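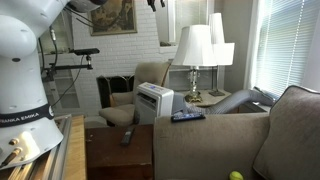 El Franka en su carrito, en el salón, con el aire acondicionado portátil detrás.

Llevaba semanas prometiendo contar cómo cuido el brazo, y como hoy ha tocado revisión completa, aprovecho. Os aviso de que me enrollo — ya me conocéis — así que id poniendo el café.

Lo primero que miro siempre es la base. El brazo va sobre perfil de aluminio, y el perfil sobre la madera del carrito, y esa unión es la que más guerra me ha dado desde enero. La madera cede un poquito con los cambios de temperatura, los tornillos se aflojan y de repente la pinza llega a un punto que no es el que le has enseñado. La primera vez perdí una tarde entera repasando el programa (¡una tarde!) y era un tornillo con media vuelta de holgura. Desde entonces los repaso en cruz, con la llave dinamométrica, y les hago una rayita con rotulador para ver de un vistazo si alguno se ha movido.

Después van los cables. Los que cuelgan del soporte negro del sensor los dejo con bastante bucle, porque al principio los até muy cortitos, todo muy mono, y en cuanto el brazo giraba hacia atrás tiraban del conector. Ahora llevo el codo del robot a mano hasta los extremos, despacio, y voy mirando que nada roce ni se enganche. Olaia Olmedo, que me ayudó con el montaje, es partidaria de poner bridas cada palmo. Yo sigo prefiriendo velcro, que se quita y se pone sin tijeras, y en eso no nos vamos a poner de acuerdo nunca.

Para la limpieza, paño de microfibra apenas humedecido y nada más. La carcasa blanca lo enseña todo, sobre todo las huellas de guiarlo con la mano. Con los conectores no uso líquido: los repaso con una brochita suave, siempre con el equipo apagado.

Y por último, la rutina de prueba, que guardo con el nombre Liltero: 100 ciclos cortos a velocidad baja, volviendo siempre a la misma marca. Si al terminar sigue encima de la marca, doy la revisión por buena y lo apunto en la libreta. La de hoy es la entrada 497, contando hasta los apretones de tornillo sueltos, que también los apunto.

Me queda pendiente cambiar 3 tuercas del perfil que ya tienen la rosca cansada. Las pedí el lunes y en cuanto lleguen me pongo con ello. Si alguien tiene un carrito parecido y ha encontrado una forma mejor de sujetar el perfil a la madera, que me lo cuente en los comentarios, por favor, ¡que os leo a todos!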